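**Ticket 2917 — Upper level too warm, draft along railing**
Site: Novovgate, two-story hall
Opened by: Babatunde Ugwu
Status: Open, waiting on part
Priority: Normal

**Reported problem**

The upper level gets stuffy by early afternoon and stays that way until we close up. Downstairs is fine. People sitting near the railing say they get cold air on the back of the neck while the desks against the wall get nothing. This started in August. The thermostat is set to 72 on both levels and nobody has changed it.

**Friday, 8:40 a.m.**

Checked the thermostat batteries and swapped them anyway. Readings upstairs and downstairs matched at this hour, so the sensor doesn't look like the cause. Filter was gray on the intake side. Replaced it with the Lerkell filter from the supply closet, order code 3150. Reset the filter reminder on the control panel.

**Friday, 11:15 a.m.**

Ran the fan on high for 20 minutes with cooling off. Air comes out of the ceiling vent, but it goes out sideways toward the railing and drops over to the lower floor. That would explain the draft and the warm desks both. Tried the louver setting on the remote. The remote beeps and the display changes from 2 to 4, but the air direction stays the same.

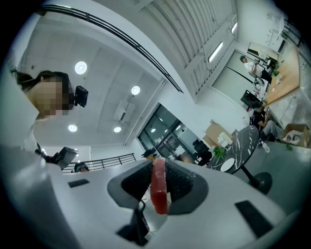

Can we leave the ceiling lights on while the vent is being worked on?

The lights are on their own breaker, so they can stay on; only the air-conditioning breaker needs to be off.

**Friday, 2:30 p.m.**

Turned off the air-conditioning breaker, waited 7 minutes, turned it back on. The unit started normally. No error code on the panel. Louver still does not answer the remote. Stuffy again upstairs by this time, same as reported.

Called Ajayi, who service the unit. They think the louver motor has failed and want to order one before they send anyone, so they only have to bring the lift once. I told them the lift has to come in through the side door — the front entrance has a step.

**Workaround until the visit**

- Leave the fan on low. High makes the draft worse.
- Keep the upstairs blinds down after lunch.
- Trellness are lending us a floor fan for the wall desks. It should stand at the far end and point along the wall.
- Please don't push the louver by hand.

**Still to do**

- Ajayi to confirm the part and a visit time
- Clear the floor under the vent the evening before
- Recheck both levels in the afternoon once the motor is in, then close or reopen

I'll add the visit time to this ticket when I have it. — B. Ugwu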